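Weather Questions, Answered With Some Suspicion
Last updated April 21, 2022

These are the questions that come in most often through the contact form. I keep a rain gauge and two thermometers in Flindley and I read other people's forecasts for fun, so take the answers as coming from a hobbyist with a grudge against round numbers.

The app says 40 percent chance of rain. Forty percent of what?

Of the chance that your spot gets measurable rain during the period shown. Measurable means a hundredth of an inch, enough to wet a driveway and ruin nothing. It doesn't mean rain for 40 percent of the day, and it tells you nothing about how hard it will come down. A drizzle and a flooded basement can carry the same percentage. Some apps also show the number hour by hour and then print the highest hour as the number for the whole day. Check which one you're looking at before you cancel anything.

Should I believe the 30-day forecast?

No. I'd look at anything past a week as a lean toward warm or cool, and past ten days I mostly stop looking. An app that gives you a high of 83 for a date four weeks off is giving you something close to the average for that date with a little noise on top. It will often be close, for the same reason that guessing the average is often close.
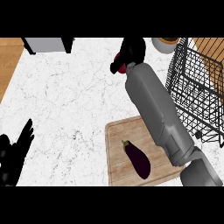 The longer outlooks that say "better odds of a warm month" are a different product, and I have more patience for those. They admit to being odds.

What about the almanac? It got last July right.

It said "hot, with storms." I could have told you that in March. Write down what it says for all twelve months, before they happen, and then grade it. I've done this for two years and I'm not planning on a third.

Is it true we hit 100 last summer?

The bank sign in Nillau said 100. My shaded thermometer did not. Signs like that one sit over pavement, in full sun, and often with a dark metal box around the sensor. A proper air temperature is taken in shade, with air moving past, several feet above grass. Car thermometers have the same trouble when you've been parked or stuck in traffic. If a number comes without a word on where the sensor is, I don't write it down.

Why is the Agbeko Road station always colder than everyone else's?

It sits in a low spot, and on clear, calm nights cold air drains into it. I used to think the sensor was bad. I set one of my own thermometers next to it for a few weeks and the two agreed, so I had to drop that theory. On windy or cloudy nights the gap mostly goes away. My record for the site has 3,455 daily lows in it, and the early ones were read by hand, so expect a few blunders.

My home station recorded a gust of 100 miles per hour. Is that possible?

Possible, yes. Did the fence come down? Did the neighbor's? A gust like that leaves a mess on the whole block. If the trash cans are still standing, I'd suspect a bad reading – a loose cable or a dying battery will do it – and I'd look at what the nearest airport had for the same hour.
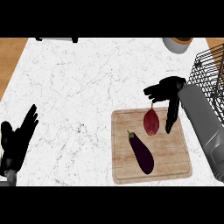

Can I tell a hard winter from woolly caterpillars, acorns or the first fog?

I have 39 emails saved from people who swear by one of these. They don't agree with each other, and most of them were sent in spring, after the winter in question. A big acorn crop probably says more about the weather the tree already had. Send me a prediction in the fall and I'll happily print it, right or wrong.

Does the Cillura ridge really split storms before they reach town?

Everyone I've met believes this about their own town. It's easy to remember the storm that missed you and forget the ones that didn't. I went back through a summer of radar for Cillura and saw some storms weaken near the ridge, some get stronger, and plenty roll across as if it weren't there. Hills can affect rainfall, so I won't say never. One summer isn't much of a sample, and I'd want a lot more of them before I called it a pattern.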